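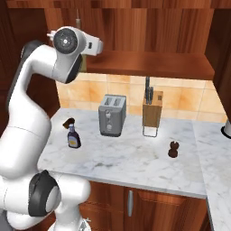 Fermín Maldonado thinks the damp in the back bedroom is condensation and that I should stop looking for a leak. He wrote as much last night, four lines, the last of which was that a wall at the north-east corner of a solid brick house will always be the coldest surface in it, and that I could spend the whole of January with the floorboards up and find a dry pipe.

He may be right. I had the boards up on Sunday regardless. The pipe was dry.

Readings this morning at 7.40, before the heating came on. Air in the back bedroom 13.5 degrees, relative humidity 74 per cent. Wall surface at skirting height in the corner 8.9. Dew point by the table 9.0, so the wall was sitting a tenth of a degree under it, and the paint had a faint bloom that came off on a finger. At head height the surface was 10.8 and the paint was dry. The inner partition was 13.1 top and bottom. None of this supports a leak. A leak would not care what time of day it was, and by two in the afternoon the bloom had gone.

The Metari hygrometer and the old Grondorer disagree by 2 per cent, the Metari reading higher. I put both in a sealed box with a saucer of damp salt overnight to see which was lying. The salt should hold the air at 75. The Metari gave 76 and the Grondorer 74, so they are equally wrong and I have averaged them in the notebook from page 31 onwards. Earlier pages are Grondorer only and should be read with one added.

Moved the wardrobe. It had been standing 5 millimetres off the outside wall, which is no gap at all, and the back panel had grey spotting up to the second shelf. Wiped it down, let it dry in the hall, and set it against the partition. The door now opens only as far as the bed. Acceptable until spring.

The fan is the next question. The existing one in the bathroom is a MacAulay and is rated on its label at 175 cubic metres an hour, which I do not believe. It holds a sheet of tissue against the grille if the bathroom door is open and drops it if the door is shut. There is no gap under that door to speak of — the carpet went in after the door was hung — so the fan has nothing to draw on and most of the steam stays where it is until someone opens up, when it goes along the landing to the coldest room. Took the door off after lunch and planed the bottom edge until it cleared the carpet by the thickness of a pencil. Tissue now holds with the door shut. Left the plane on the stairs and trod on it.

Ran a shower test at four. Ten minutes, hot, door closed, fan on throughout and for twenty minutes after. Back bedroom humidity rose three points, where last week's run raised it eleven. The outside air was drier today, so the two runs are not strictly comparable. Will repeat when it rains.

Fermín's other suggestion was a trickle vent in the bedroom window. The frame is too slim for the Jostik type without cutting into the rebate, and the quotation for a new sash was 916 pounds, excluding paint. Wrote the figure down and put the letter in the drawer. In the meantime the window is on the first notch of the stay from eight until nine each morning, radiator off for the hour. The gas reading is being kept separately to see what that costs.

Answered Fermín at six. Conceded the pipe. Did not concede the gutter, which drips at the joint directly above the corner and which he has not seen. If the brick behind it is wet it will lose heat faster than dry brick, and the surface inside will be colder for it, so both explanations can stand. Asked to borrow his long ladder.

Evening reading, 9.15. Air 16.2, humidity 61, corner 11.4. Dew point 8.7. Dry to the touch. Floorboards still up at the window end, two screws missing.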